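Home | Tutorials | Sim Notes | Downloads | Contact

Lining up your sim cameras before you write any policy code

I've been putting this one off because it's the boring part of the job, and I wanted to write about the fun part (the planner!) first. But I've had the same email enough times now that I'm giving in. It always goes something like: my two-arm block task works great in one script and falls apart in the next, and I didn't change anything. Nearly every time I've dug into one of these, the cameras were the trouble. The wrong view was going into the wrong slot, or the wrist pictures came from a different step than the overhead one.

So let's do the cameras properly, start to finish, and then you can get back to the good stuff.

What you need

A simulated table with two arms on it, at least one fixed camera, and one camera mounted on each wrist. I'm using Goseron for the scene and a little recorder I wrote called Salham, which just grabs every camera at a step and writes the frames next to the joint values. Any recorder will do as long as it lets you name the cameras yourself.

Step 1: Name cameras by where they're bolted

Please don't call them cam0 and cam1. I did that for a whole summer and paid for it in August, when I swapped the load order in the scene file and trained on mixed-up views for a week before I caught it. Mine are now called after the thing they're attached to: table, wrist_left, wrist_right. If you move a camera to a different mount, rename it. If you have two fixed ones, say which side they're on.

Step 2: Pause physics before you grab

This is the big one. If your renderer runs one camera after another while the physics keeps ticking, you get a set of pictures that never belonged together. In Goseron you stop the clock, render everything, write the joint values, and start the clock again. In pseudo-code it's this:

pause()
for cam in cameras: save(cam.name, step, render(cam))
save_joints(step)
resume()

I grab every 27 steps while I'm checking a setup, which gives me plenty to look at without filling the disk. For real data you'll want it a lot denser than that.

Step 3: Look at the pictures with your own eyes

I know, I know. But open a few up, full size, and go through wide views and gripper views in the same sitting. The task in mine is one block and one tray, with two arms sharing the table.
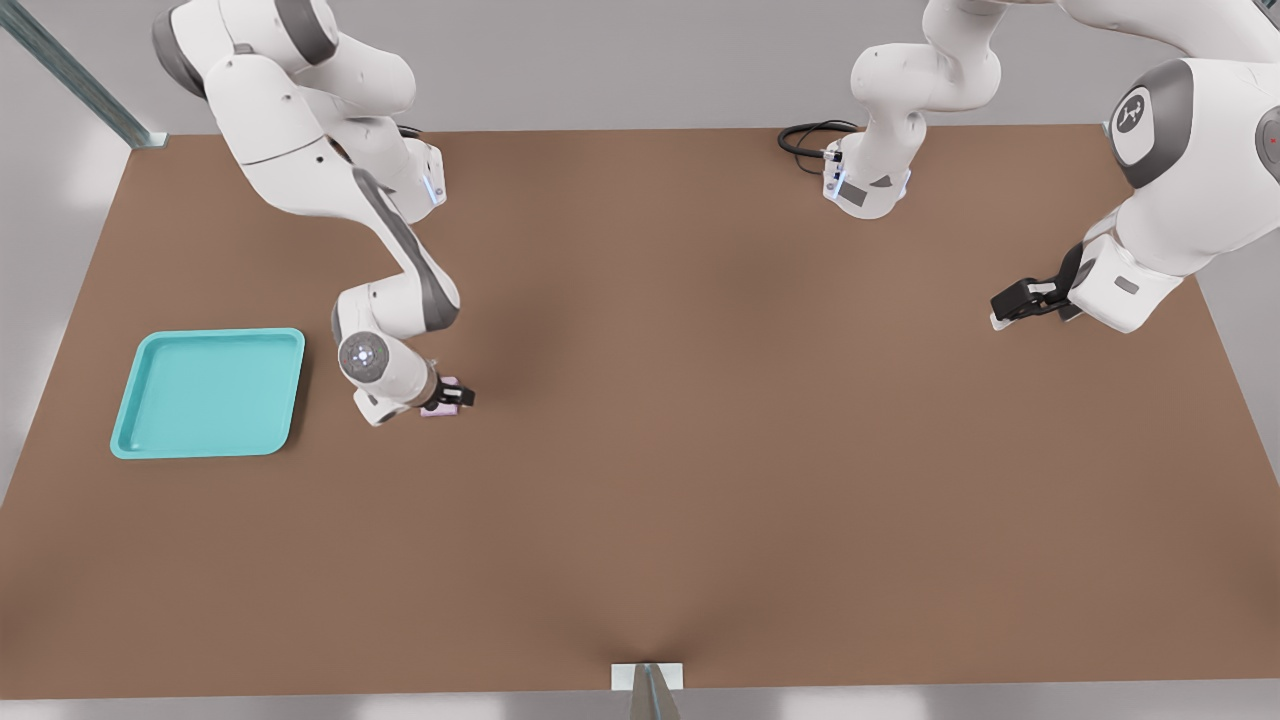
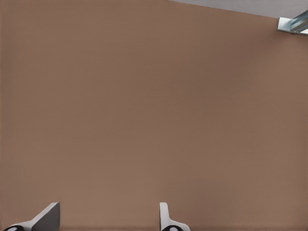
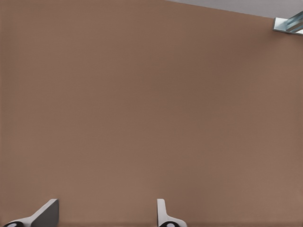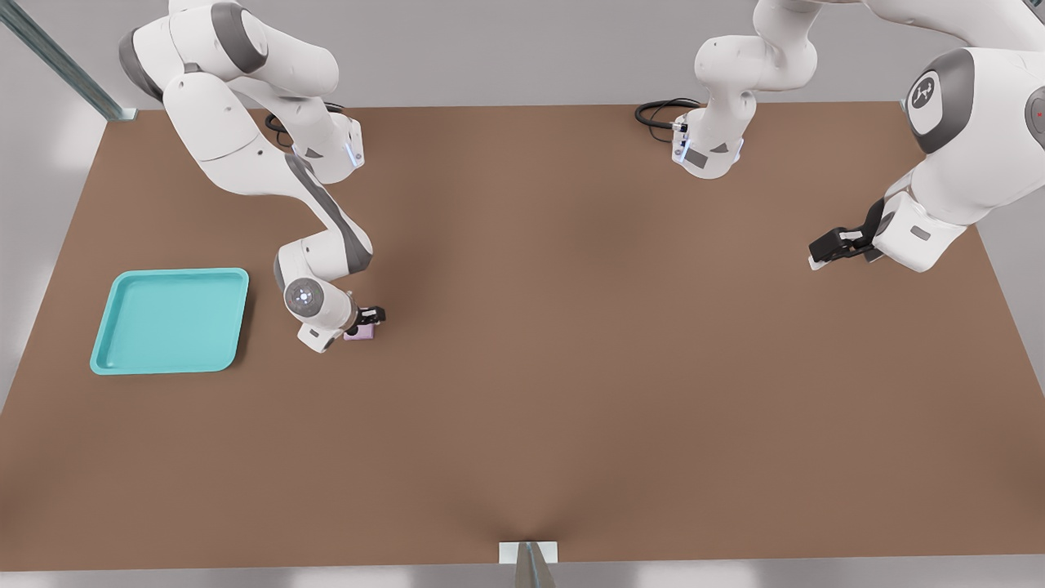
Give yourself ten minutes with a batch like that and make notes as you go. The first question I ask is whether I can match each view to a name without peeking at the file name. Wide views are easy. Wrist views are where people get stuck, and a plain tabletop makes it worse, because when a gripper is open over bare table there's so little to go on! Find something fixed in the scene that you can recognize from close up (a table corner, a bracket, a bit of frame) and work out which wrist could possibly see it from that angle. If you can't tell, move the arm a little in the joint panel and render again. Whichever view changes is your answer.

The second question is whether the fingers show up in the wrist view at all. I like to have the tips just poking in at one side. Too much finger and your network spends its time staring at gripper plastic, too little and it can't judge the gap. My first mount was tilted so far that I only had table, and I ended up pulling it back two notches before I liked it.

Step 4: Check that the color means the same thing everywhere

Saoirse Ó Flaithearta caught this one in my setup and I'm still a bit embarrassed. My wrist cameras had their own exposure setting left on automatic, and the fixed camera didn't. So the tabletop came out one brown from above and a different brown from the wrist, and it drifted as the arm moved. My block finder was a simple color threshold at the time, so you can imagine how that went. Lock exposure on every camera, with the same numbers, and do it in the scene file so it survives a restart.

Shadows will still shift the shade a bit and that's fine. You want some of that in there.

Step 5: Write the dumb test

Before any training, I have a small script that loads a recorded step, reads the joint values, puts the arms back in that pose, renders again and compares. If the new picture doesn't match the saved one, something is out of step. Run it over 1,000 saved steps and let it print the bad ones. The first time I ran mine it flagged 561, and every single one came down to me saving the joints after resume() instead of before it. One line moved, zero flagged on the next run. I did a little dance.

One thing to watch: if your scene has any randomness in the lights, store the seed with each step or this test will drive you up the wall.

Step 6: Only now, hook up the policy

Feed the views in by name and have the loader throw an error if one is missing. Do not let it fill in a blank picture to be helpful! Ulises Leiva wrote in after the last tutorial to say his loader had been doing exactly that with the right wrist, so his policy had learned to do the whole job with the left arm and leave the other one hanging there. It was pretty good at it, too.

The Salham config I use is on the downloads page, with the pause and resume calls already in the right order. If you're on an older build of Goseron, the render call wants the camera name first and the step second, so swap those two around before you run it.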